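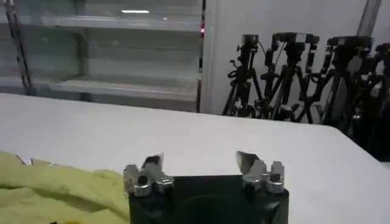 3.2 Sorting of second-hand clothing

The households in our study buy most of their everyday clothes from resellers at the Mushi market. A reseller opens a bale, looks at each piece for a short moment and decides on a grade. Cheema and Nzioka described the same habit in Leltov, where the grade was spoken aloud and never written.

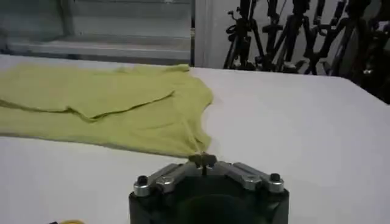 Page last changed: Apr 12, 2019

We interviewed 10 resellers and followed 470 garments from the bale to the buyer. Light colours were the most difficult to grade. A pale T-shirt shows every stain, but it is also wanted for school sports, so its price moved more than the price of dark shirts. In August, before the new term, the sellers raised it almost every day.

The grade was also not stable between sellers. Two women at neighbouring stalls could disagree on the same shirt – one looked first at the collar, the other at the side seams.
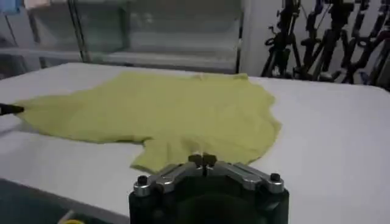

3.3 Price and wear

Thin cotton was sold cheaply, even when it had no holes. Buyers told us that such cloth becomes a cleaning rag within one year, and they calculated this second use in the price. 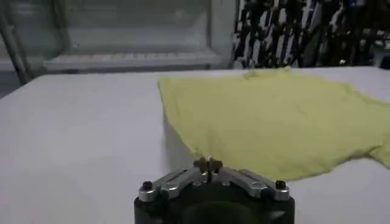 Figure 4. Pale yellow cloth on a white table.

Creases had little influence on the price. Shemweta reports a stronger effect in Haltodach, but there the clothes are ironed before sale, and the comparison must be made with care.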